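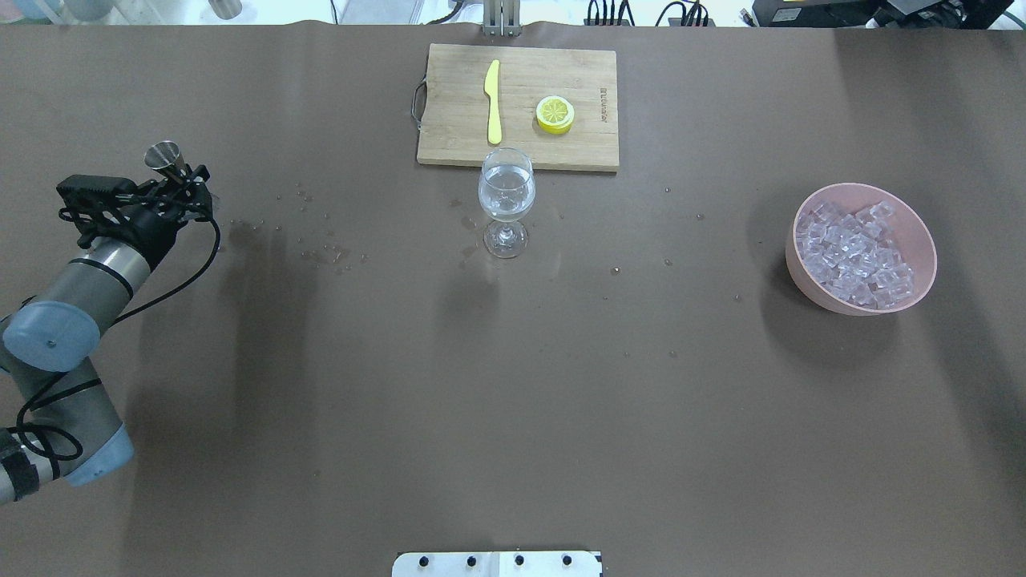
Measuring for one drink at a time: jigger or just pour?

Forum: Home drinks and glassware
Started by grorkitgate, October 11, 2022

grorkitgate wrote:
I'm doing a plain lemon drink for my sister's do in November. One stemmed glass each, ice, a slice of lemon, water or tonic. I want everything on one table so people can get on with it. Do I need a jigger or is it a waste of time? My other question is where the ice should go. I've been using a small cereal bowl.

msimang80 wrote:
Use the jigger. Pouring by eye is fine for the first glass and all over the place by the fifth. Mine holds 20 ml on the small side and I bought it years ago in a kitchen shop that has since shut.

Keep the ice in a bowl well off to one side. You want space round it, as it drips when people help themselves.

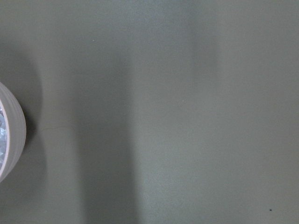

tristus wrote:
Disagree about the bowl. It melts too fast. Get an insulated bucket with a lid. I did a party for 80 with bowls and spent the night going back to the freezer.

msimang80 wrote:
She isn't doing 80. A bowl is fine for a family do, just refill it.

O. Russo wrote:
I'd worry more about the board. Put the glass close to it so the lemon doesn't have to travel across the table. And cover the table if you care about it.

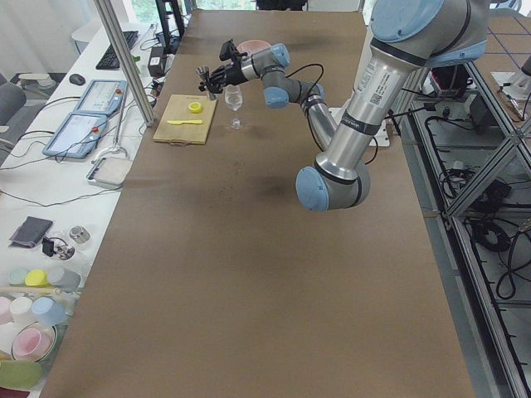 Board at the far end, glass beside it, bowl further along.

tristus wrote:
Paper marks, though. A wipe-clean cloth is better and you can use it again.

O. Russo wrote:
Paper goes in the bin afterwards. I've been through enough cloths.

grorkitgate wrote:
Thanks all. What about the knife? There will be children and I'd like them to be able to join in.

Estrella M wrote:
We have a yellow plastic one. It gets through soft fruit but it's slow on lemon, so I slice those beforehand with a proper knife and let the children do the strawberries. Cut the lemon fairly thick or it flops in the glass.

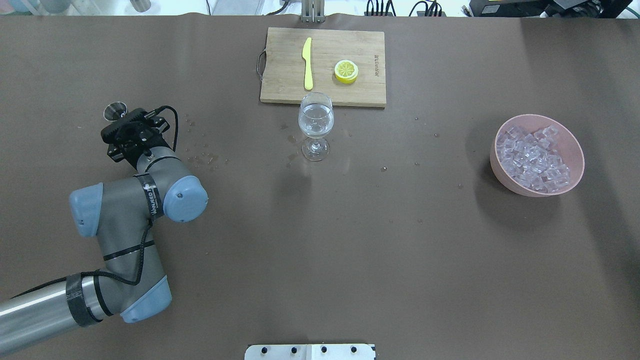
I also put the water in before the ice, so I can see how far up the glass it comes. My husband does it the other way round and we've never agreed on it.

tristus wrote:
Ice first. Otherwise it splashes.

Estrella M wrote:
Only if you drop it in. Use a spoon.

grorkitgate wrote:
I'll get a jigger and stick with the bowl. Still undecided on paper or cloth.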